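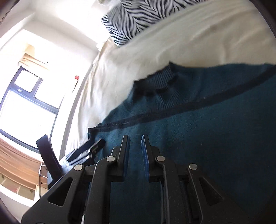

November 2021

Went over the rule sheet again before starting the folding work. Fedir Vakulenko sent the new version last night and it has grown to two pages. Most of it is the same. Fingers open and just above the cloth before every grab, no dragging, no second try in the same recording. If the grab is bad, you stop, lay the garment flat again and begin a new one.

The change is to the lint rule. In August we were told to brush everything first. Now knitwear stays as it is, lint and all, and we write it in the notes. I prefer that. The teal sweater has a line of light fluff along the dark seam and I left it there.

The other new part is light. The sheet says blinds fully up or fully down for a whole set, never halfway. I kept the blind up. The sun on that side of the room is strong – the window goes plain white on screen – but Fedir says steady matters more than pretty.

I still disagree with him on collars. Brakinov's guide says grip the body of the knit and keep off the ribbing. Ours says nothing, so Otis grips the ribbing and I don't, and the two sets won't match. Wrote to Fedir asking for one line on it.

The count stands at 3,673 recordings. The first 2,000 were made under the old sheet and have to be labeled that way. Otis wants to split the labeling with me. Pad check is due before the next set.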